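The fruit that never goes off

Artificial fruit went out of fashion for a long time. Wax pears and dusty plastic grapes were what you found in a spare room or a dentist's waiting area, and most of them ended up in charity shop baskets. They have been creeping back. Milel, which sells homeware from a warehouse and a small shop in Ukent, says it sold 2000 pieces in the year to November, most of them one at a time.

The newer fruit is better made than the old sort. The skins have texture now, and the colour changes across each piece. Strawberries come with a stem, and the less usual fruits are there too.
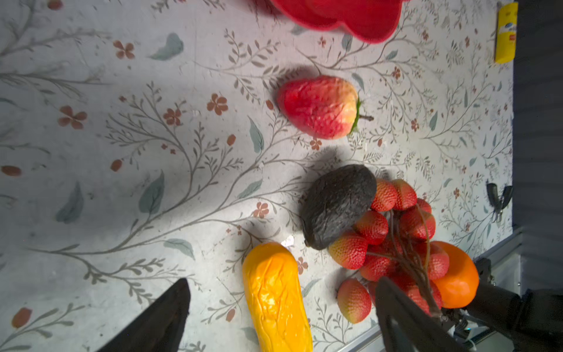
Strawberry, avocado, lychees and an orange on a flowered tabletop.

Buying singly makes sense. Boxed sets tend to repeat the same apple and the same lemon, and a bowl filled that way looks like a shop display. Pick one large piece, one dark one and something long, then fill in with small fruit. Avocados are useful because they calm everything else down. Grapes and lychees are best left on their stems and put in last, as they take up more room than you expect.
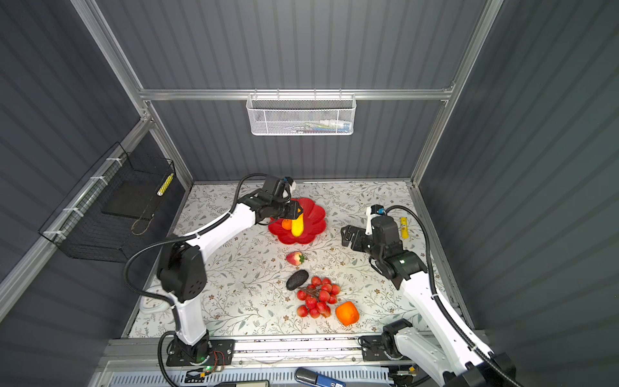

Prices vary a good deal. A single mandarin from the Primlow range costs 49p, while a full bunch of grapes can be several pounds. Weight is the main thing you pay for. Cheap pieces are hollow and roll about when someone knocks the table. The heavier ones have a filled core and stay where they are put.

The bowl matters as much as the fruit. Plain white china is safe but can look a bit like a canteen. Coloured plastic is cheaper, lighter and easy to wipe, and a strong red suits yellows and oranges very well. Five pieces is plenty for a shallow one. 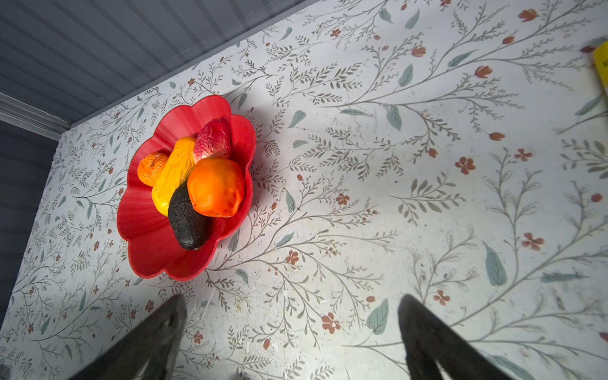 Five fruits in a red bowl with a petal-shaped rim.

Dust is the usual complaint. Pruitt, a cleaning supplies firm, suggests a soft, dry paintbrush for rough skins and a damp cloth for smooth ones. Keep the fruit away from a sunny window, where reds fade first.
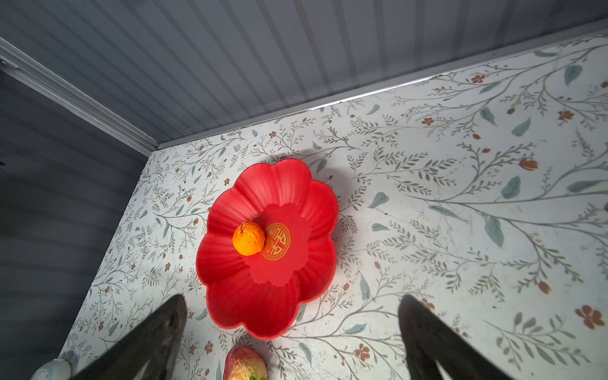 A bowl with a pattern in the bottom needs a different approach. Heap it up and the pattern is lost, so use very little. One mandarin beside the gold emblem on a red plate leaves most of the design on show, and the ridged petals round the rim can be seen properly too. The rest of the fruit can sit on the table or go back in the cupboard until you want a change.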